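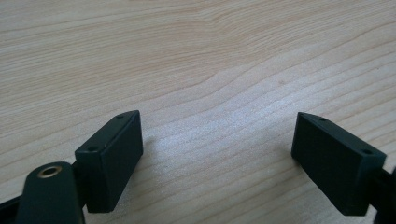
Niltum Hand-Held Teaching Grippers (pair)
Cevside / Teaching tools / Niltum

Sold as a pair, left and right, with cables and marker plates

If you have ever tried to teach a robot arm a household job with a joystick, you will know how slow it can be, and how strange the movements look when you play them back (ours certainly did!). Niltum lets you show the job with your own two hands. You pick up a gripper in each, sit down at a table, and do the thing the way you would like the robot to do it, while the grippers keep track of where they are and how far their jaws are open. The recording is then ready to be used for training.

We started on Niltum because our own shop needed it. Rosário Torres had spent most of a February trying to get two arms to tidy a sink area by remote control, and at the end of it she had a sore neck and very few recordings worth keeping. The first hand-held pair was put together from spare parts, and people liked holding it so much that the arms sat idle for a good while afterward.

What it's like to use

The grip sits in your palm and the jaws follow your squeeze, so most people stop thinking about it fairly quickly. You will find yourself moving a little more slowly than you would with bare fingers, and that's a good thing, especially the first few times. Let the jaws settle on an object before you lift it, and when you put something down, open them all the way before you back off. Américo Rebelo, who runs our training days in Molmont, likes to have new people practice on soft things first, and I think he's right. A sponge forgives a clumsy squeeze in a way that a drinking glass never will.
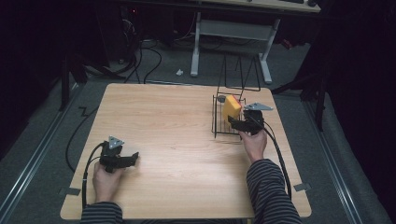 Kitchen jobs are what we get asked about most, dish racks above all. A rack is a lovely thing to teach with, although the thin wires can be a nuisance if you come in too low, so approach from above where you can and keep your wrist loose. If the other hand has nothing to do, just hold it still over the table. You don't need to put it down between moves, and the recording is easier to work with if you don't.

Please give some thought to the cables as well. They should hang with enough slack that you can reach the far corner of the table without feeling a tug, and they should run down the side of the table, clear of your knees. We also like to tape the table legs or corners down. It only has to shift a little in the middle of a session for everything after that to be slightly off, and it is a miserable thing to discover the next morning.

What's in the box

2 hand-held grippers, left and right
2 marker plates, fitted
2 cables
3 pairs of spare finger pads
Printed setup guide
Recording software, by download

Working with your robot

Recordings can be played back on any two-arm setup that takes our Onuoha wrist adapter, sold separately. The adapter carries the same finger pads as the hand-held pair, so an object that fits between your jaws will fit between the robot's. If you already steer your arms by remote control, you can keep doing so and mix both kinds of recording in one project. Several of our customers do just that, using the hand-held pair for the bulk of the work and saving remote control for the fiddly corrections.

Care

Wipe the pads with a damp cloth and let them dry before you put them away. Check the pad screws now and then and snug them up by hand. Please don't use thread glue, as it makes swapping the pads very hard.

Ordering

Item number 222. Pairs are checked together before they leave us, so we don't sell a single left or right. If one of yours needs repair, send both back and we will match them again before returning them. For questions about table size, cable length or whether your arms will take the adapter, write to Rosário through the contact page and tell her a bit about the job you have in mind.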